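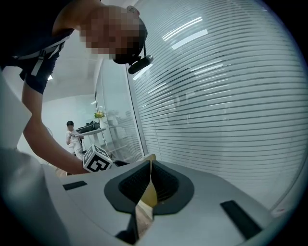

Our practice room in Warncombe, with the yellow flowers near the glass.

About Jesstead

Jesstead is a small housekeeping school. We teach tidying, light cleaning, laundry care and packing to people who want to do this work for pay and to people who want to do it better at home. We opened on 21 May 2012 in one rented room on Bettencourt Street and have stayed on the same street since.

The school started with a single evening class on how to put a room back in order after a family has used it all day. Most of the people who signed up had just been hired by cleaning companies and had been handed a supply list and a set of keys. They knew how to clean. They wanted to know where to begin, what to leave alone and how to finish on time. The class is still on the schedule and is still the one we recommend taking first.

The practice room

Classes are held in a room furnished the way a real one would be, at a smaller scale. The floor is wood-look planks. There are white tables, white cabinets with round knobs, a table with a red-and-white checkered cloth, a wastebasket with a flip lid, and frosted glass partitions. Everyday things go on the tables and on the floor: bags, cloths, flowers, small household items. Before each lesson the instructor sets the room out of order, and by the end of the lesson it goes back to the plan on the wall of the office.

We keep the furniture light so it can be moved. On laundry days the tables are pushed together for folding. On packing days they are spread out and the floor is used for sorting.

What we teach

Floor first. Anything on the floor is picked up before a surface is touched. Students sort as they go: trash, laundry, things that belong in this room, things that belong somewhere else. The last group goes into one bag and is carried out in one trip.

Surfaces next. We teach students to clear a table from the back to the front, wipe it, and put back only what belongs there. A tablecloth is shaken out and laid again with the overhang even on facing sides. Flowers get fresh water and go back where the household had them.

Cloths and linens. There is a full lesson on this and people are often surprised by how long it takes. We cover dusting cloths, dish towels, napkins, pillowcases and table linens. Students learn to pick up a cloth without dragging it across a dirty surface, to check both sides, to fold it to the size of the shelf, and to set aside anything stained or torn for the owner to decide on. 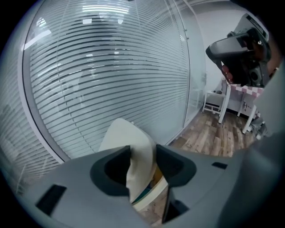
Mal-soon Nam wrote to us after finishing the linens lesson that she had been folding dish towels the same way since she was a girl and had never once thought about the shelf they were going on. I measured my kitchen drawer that night, she wrote, and folded everything over again. It all fits now and I can see what I have. My only complaint is that the lesson should be longer, and I would like one just on fitted sheets.

We have added fitted sheets to the second linens lesson, which runs every June and again in the fall.

How classes work

A class has no more than 11 students. Each lesson has 40 minutes of demonstration and discussion, and after that everyone works in the room. Students work in pairs for the first part of the course and alone for the last part. The instructor walks around, answers questions and goes over the room with each student at the end.

A single lesson is $70. The full course, which we call Solteo, is $219 and covers the floor, surfaces, linens and packing lessons. Cloths, bags and cleaning supplies are included in both prices. Please wear closed shoes and clothes you can bend and kneel in.

Students who complete Solteo get a letter stating which lessons they took. It is not a license. Local cleaning companies have asked for it when hiring, and we are glad to confirm by phone that a letter came from us.

The final exercise

The last lesson is one complete reset of the practice room.

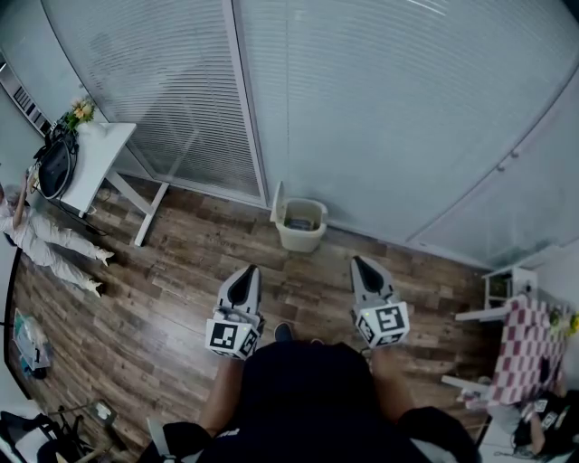 The student gets a written plan of where everything belongs and starts from the door. Trash goes in the wastebasket and the lid is closed at the end. Bags come off the tables unless the plan says otherwise, cords are gathered up off the floor, and folding furniture is folded and stood out of the walkway. Cabinet doors are wiped around the knobs. The checkered cloth is straightened last, after everything around it is done.

We do not grade on speed. The instructor compares the room to the plan and goes over any differences. If something was missed, the student fixes it and the lesson is finished.

Working with employers

We also teach groups from cleaning companies, inns and care homes. These sessions can be held on Bettencourt Street or at your building. If we come to you, we ask to see the rooms ahead of time and we use your own checklist. If you do not have a checklist we can write one with you.

Visiting us

The office is next to the practice room. You are welcome to stop by and look around before signing up, but please call first so we can find a time between lessons. Street parking is free on the Warncombe library side. The entrance is at ground level, and the restroom is down the hall on the left.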